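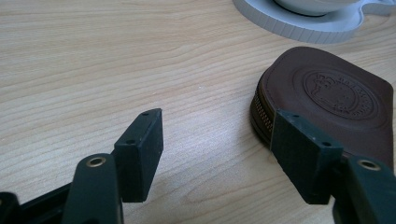 Light wood desk surface with wavy grain.

Petura Football Records: Frequently Asked Questions

Last revised in February. Questions on registration and fees are handled on the Hotton League page.

What does the database cover?

It covers league and cup matches played by the men's and women's first teams of all clubs in the Hotton League and the Benkirane Cup. Friendlies, indoor tournaments and youth matches are not included. Reserve team matches are held in a separate table and do not count toward any career total shown on a player page.

How far back do the records go?

Results are complete for the last 48 seasons. Scorers are complete for the last 42. For the six seasons in between, the final score is listed but the goal line may be blank or partial. A partial goal line carries a "P" after the match number.

What counts as a hat-trick?

Three or more goals by one player in one match, including extra time. Penalties taken during play count. Kicks in a penalty shootout do not. A player with four goals is listed once in the hat-trick table, with the goal count in the fourth column.

What is a "perfect" hat-trick, and is it recorded?

The term is used for one goal with the right foot, one with the left and one with the head, in any order. The match report form has no field for it, so it cannot be searched. Some older entries have a remark in the notes column. These remarks were copied from club programs and have not been checked.

How are own goals assigned?

An attempt that was on target before a deflection is credited to the attacking player. An attempt that was off target and was turned in by a defender is an own goal. The referee's report decides the matter. If the report is silent, the entry made by the home club stands until it is challenged.

A goal is credited to the wrong player. How do I get it changed?

Send the match number, the minute and the name of the correct scorer through the correction form. Attach one source. Accepted sources are:
- the signed match report
- video of the goal with the match clock or the kickoff visible
- a written statement from both clubs

Newspaper reports are accepted only for matches played before the electronic report was introduced. Claims for current season matches must arrive within 7 days of the match. Older matches have no deadline, but they are handled after the current ones.

Why does my total differ from the one on my club's site?

Most clubs add friendlies. Some also count goals from abandoned matches. Compare the match list on the player page with the club's list line by line before sending a correction.

What happens to goals in an abandoned match?

If the score at the time of abandonment is allowed to stand, the goals count. If the match is replayed, all goals from the first match are removed from player totals, but cards and suspensions remain. If the match is awarded to one side, the awarded score appears in the table and no goals are credited to players.

How is stoppage time shown?

A goal in the third minute of stoppage time at the end of the second half is shown as 90+3. Entries from before the current software was installed may read 93. The two forms mean the same thing in matches without extra time. In matches that went to extra time, 93 is the third minute of the first extra period.

What is Ternudix?

Ternudix is the program clubs use to submit match reports. Reports entered before 9 p.m. appear here the next morning. Reports entered later take one more day. Password problems must go to the club's own Ternudix administrator, as we have no access to club accounts.

Can I download the data?

Yes. Each season page has a CSV link at the bottom. Dates of birth are left out of all downloads. The cup files use a different column order from the league files; see the header row.

Can I use the tables in a program or on a website?

Yes, with the line "Source: Petura Football Records" placed near the table. Club crests are the property of the clubs and are not covered.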